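October, way too late at night

So I'm finally home with a bowl of cereal and sore hands, and I want to get this down before I forget which parts of the club meeting were fun and which parts just felt fun because we were all so tired.

We spent the whole evening on the pick-up-and-put-down task. Same as last week, same as the week before. The Tromia people want every team to turn in 328 clean demos before they'll let us train on their machine, and when I walked in tonight we were so far behind that Loda (our team name, don't ask, it was picked before I joined) was dead last on the club spreadsheet. The Salinas team finished theirs already and have been very nice about it, which makes it worse!

My job was bottles. I didn't mind. I like bottles more than cups because you can come at them from any side, and once you get the rhythm it's kind of like knitting. Reach, squeeze, lift, move over, set down, let go, back to start. The trick I'm trying to learn is slowing down right before the squeeze. I always rush it. Güven Ağca looked through my batch from last time and eight of them had to go in the trash, all for the same thing - I was already lifting before the fingers had settled. He wasn't mean about it. He just played them one after another without saying a word until I put my sweatshirt over my face.

Tonight I tried humming. Four beats going in, two beats holding still, then up. It worked pretty well until somebody figured out the tune was from a mattress commercial and then the entire room was humming it and I lost my place.

We also had the big argument again, the one about clutter. Half the team wants a bare table, one object, nothing else, because the first model we train is going to be dumb and we should be kind to it. The other half says leave all the stuff out, books and boxes and whatever, because the contest at Tirkby isn't going to be on a bare table and we'll cry if the thing has never seen a tissue box. I'm on the messy side. I said so louder than I meant to. I think if you only ever practice in a clean kitchen you can't cook in a real one, and I said that too, and then had to admit I can't cook in either.

We ended up voting and messy won, but only if we move things around between batches so it doesn't just memorize the spot. Fine by me. It does mean more setup, and I got put in charge of the shuffle list, so I guess that's what I get for being loud.

Other things, so I remember them:

The grip pads. I want to ask if we can all agree on how high up to grab the bottle. I've been going for the shoulders and I know at least one other person goes for the middle. Maybe a mix is good? Maybe a mix is a disaster? I wrote it on my hand and it's already half gone.

Naming the files. Please, please can we name the files the same way. I spent almost the whole break renaming things that were called "test final" and "test final real."

My wrist. It's okay as long as I switch hands, but my left-hand demos look like somebody's grandpa trying to win a prize out of a claw machine. Güven says shaky ones can still be useful. I'm choosing to believe him.

And I did a batch I'm truly proud of, near the end, when it got quiet and I stopped thinking so much. I kept one to stick in here. Posting this on the club page too like I promised, so if you're on the team and reading, hi, go to bed.
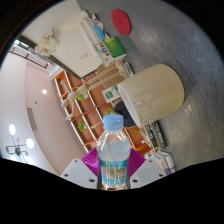
Güven Ağca: Keep the shoulder grip for now and write the height on your shuffle list, and I'll do a batch at the middle so we can train on both and compare. Left hand ones too please. I'm fixing the file names tonight, so don't rename anything until I say so.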